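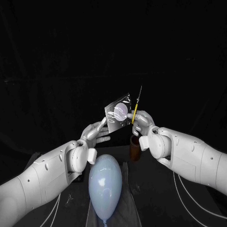

3.2 Visibility of clear backing film

The second group of materials in the Griren set is made up of thin, clear plastic sheets. They were harder to sort than the paper and card items, mainly because the outline of a clear sheet is easy to lose. On a white worktop, raters often marked the edge in the wrong place or missed it altogether. On a dark surface the same sheets were marked with fewer errors, and most of the remaining errors were at corners covered by fingers.

Figure 4 shows a roughly square clear sheet held over a dark tabletop, with a balloon below it. The sheet is tilted slightly and catches the light along its surface. A round, pale lavender-white disc near the center stands out at once. It looks like a sticker or patch attached to the film. The white curved streaks across the lower part are less easy to read. They may be reflections, folds or residue, and some of them overlap the lower edge of the disc.

This kind of overlap matters for our labels. A fold is part of the sheet's shape, while a reflection moves when the sheet is tilted and says little about its condition. Residue is a third case, and for a decoration kit it is the one that counts, as leftover adhesive can make the sheet cling to the next item. We therefore added a label, "unclear mark," for streaks that could not be assigned from a single view. Raters were told to use it freely.

Of the 1000 views in the set, 405 include at least one clear sheet. Raters gave the "unclear mark" label in nearly 70 of these. Most of the disagreement came from sheets carrying a pale disc, where a bright streak close to the rim could be taken for a lifted edge. Colored discs gave less trouble.

Creased sheets were kept in the set. We had first planned to replace them, but the supply bought for the Vistgate sessions already varied a good deal from pack to pack, and flat sheets did not stay flat after handling. Sheet size was recorded once per pack. Thickness was not measured, and we treat all clear sheets as one material in the results below.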